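Kirkegaard Community Fund
Progress report, Sterklow repair evenings
Prepared by Godfrey Temba
February 19, 2023

You asked whether the repair evenings are keeping things out of the trash. My short reply is that I can't show it yet, and I am wary of the numbers we sent you in September.

That report claimed 942 items repaired. I went back through the sign-in sheets. They record what people carried in the door. Whether it left in working order was written down at only five of the evenings, in three different ways. Please don't quote the 942 again.

Spending is easier to stand behind. Of the $3000 for tools and supplies, most went on sewing needles, fuses, glue and a second soldering station. The Irar booking software was a poor buy. People still phone, or just turn up, and I would like to drop it when the term ends.

Attendance held up through the winter, though I suspect the free soup did more for it than the posters did.
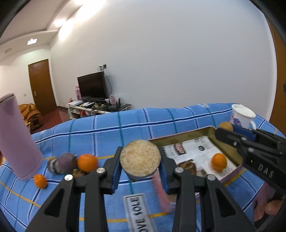

Textiles remain our weakest area. Flilto promised us a regular supply of offcuts and has delivered once, so patching has been limited to whatever people bring. Household cloth is worth the trouble when the fabric is bright and sturdy-looking, like a blue plaid tablecloth with navy stripes, and much less so when it has gone thin all over. We have no fair way of turning the thin stuff down at the door.

For the next period I propose a follow-up call to 15 households, one month after their visit, asking if the item is still in use. The result may be disappointing. I would still prefer to have it before we discuss renewal.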